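Meal Delivery and Prepped Lunches: Questions We Keep Getting
Updated 4th January

Do I need a meal plan subscription to eat low carb at work?
No. You need a container and something to put in it. Subscriptions like Zila and Skatia are fine if you hate shopping, but we have yet to see one that does anything a roast chicken and a bag of greens can't.

How much do they cost compared with cooking?
More than the front page suggests. The price in big type is usually the introductory week. Click through to the second month, add shipping, and then compare. If the full price isn't shown until you enter a card number, that tells you plenty.

Is "keto-friendly" a regulated term?
Not in any way that should comfort you. We've seen it on a granola bar with dates as the first ingredient. Read the back of the package and ignore the front.

Are the calorie counts on the boxes right?
They're estimates. A label reading 341 calories looks very exact, but somebody scooped that rice by hand on a busy line. Treat it as a ballpark. The same goes for your tracking app, by the way - two entries for the same turkey chili can be miles apart.

Will I lose weight on one of these plans?
Maybe, if you end up eating less than you do now. The before-and-after stories never mention what else changed. We wouldn't buy a plan on the strength of one.

What about the "30-day reset"?
We're not sure what is being reset. If you want to cut out sugar for a month, go ahead, it costs nothing. The Lirnora version comes with a powder, and we couldn't find a good reason for the powder.

How long does a prepped lunch keep?
Three to four days in the refrigerator for most cooked meat and vegetables. Some services print longer dates, and sealed packaging can help with that, but once you open it the clock is the ordinary one. Fish we'd eat by day two. Dressing goes in its own jar. 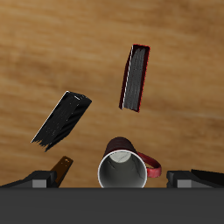 Can I freeze everything on Sunday-style prep plans?
Soups and stews, yes. Cucumber, lettuce and hard-boiled egg whites, no, whatever the plan says. Egg whites turn rubbery and weep all over the box.

Do I need the insulated Mollel bag?
You need an insulated bag with an ice pack in it. Any brand. If there's a fridge at work, you don't even need that.

Which service do you recommend?
None at the moment. We'd try one week, write down what you left uneaten, and cancel before the renewal date - check what time of day the cutoff falls, too.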